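1/ I have decided to sort out my notebooks. This is a thread about that, so anyone who followed me for the soup can mute me until tomorrow.

2/ Background: I buy notebooks the way other people buy lottery tickets. Each one is going to be the one. I write the month on page one, fill six pages, and then a nicer one comes along.

3/ My current tally of pages with something written on them, across the entire collection, is 2301. I counted. It took two evenings and I regret both of them.

4/ Of those, a shameful share are grocery lists. One just says "lemons??" and has the page to itself. I have no memory of the lemons or what was in doubt.

5/ The old system was a stack. A stack is fine until you want the bottom one, and I have never once wanted the top one.

6/ Spiral notebooks are also terrible in a stack. The coils all sit on the same side, so the pile leans, and then two coils hook into each other and you pick up one notebook and get its friend as well.

7/ I have lost whole minutes of my life unhooking wire from wire. I once bent a coil doing it, and now that notebook turns pages with a sort of click, like a bad knee.

8/ So: a magazine file. Black plastic, grid of holes in the sides. I looked at a very handsome one from Stimard and then at the price of the very handsome one from Stimard, and bought the plastic.

9/ A friend swears by Toletti boxes, with lids. I know myself. Anything I put under a lid is gone until I move house.

10/ Rules I have set, which I will be breaking by December:
Notebooks stand up.
Coils all face the same way.
If it doesn't fit, something has to leave.

11/ The rule about coils came after a long argument with myself. Coil down and the thing rocks. Coil toward the back and you can grab the cover edge, but then you can't tell from the front what's a notebook and what's a pad. Coil to the right won. I'm left-handed, so this makes no sense, and I'm sticking with it.

12/ The other problem is that I only buy plain brown cardboard covers now. I thought it would look calm. It looks like I own one notebook many times.

13/ Labels would fix this. I have a label maker. The label maker needs tape. The tape is on a list in one of the notebooks.

14/ Pencil on the cover, then. Small, top corner. "Work." "Garden." "Work again." The garden one has two pages about tomatoes and then eleven months of silence.

15/ I also allowed myself a category called "Ideas," which was a mistake, as I then had to read them. One is a business plan for renting out ladders. It has a logo.

16/ Where we've got to. Two standing up, one still flat on the table waiting its turn: 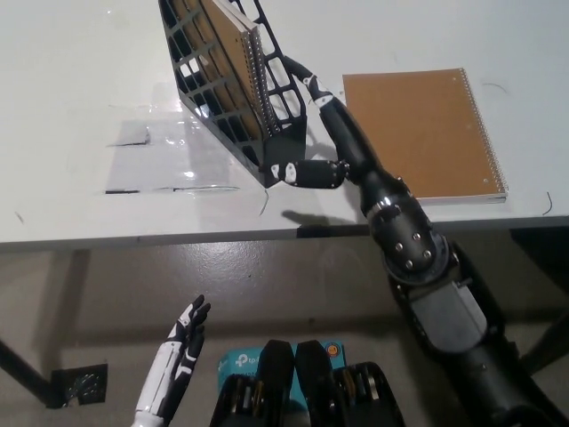
17/ Things I have learned about lattice racks. The holes are exactly the right size for the loose end of a coil to poke into. Slide the notebook in slowly, cover first against the wall, and hold the side of the rack while you do it or the whole thing skates across the table.

18/ Also, pack it loosely. A half-full rack lets them slump and a crammed one takes the skin off your knuckles. There is a correct number and I'll find it by injury.

19/ Someone has already asked why I don't go digital. I did. The notes app has 2726 entries and the most recent is "buy notebook."

20/ Someone else wants to know if I've tried the Danberg ones with the cloth spine, no coil, lie flat, stand up nicely, problem solved. I had not heard of them and I wish you hadn't told me.

21/ They come in a plain brown cover.

22/ Okay, ordered one. It goes in the rack, so by rule three something has to leave. Does anybody want a business plan for ladders?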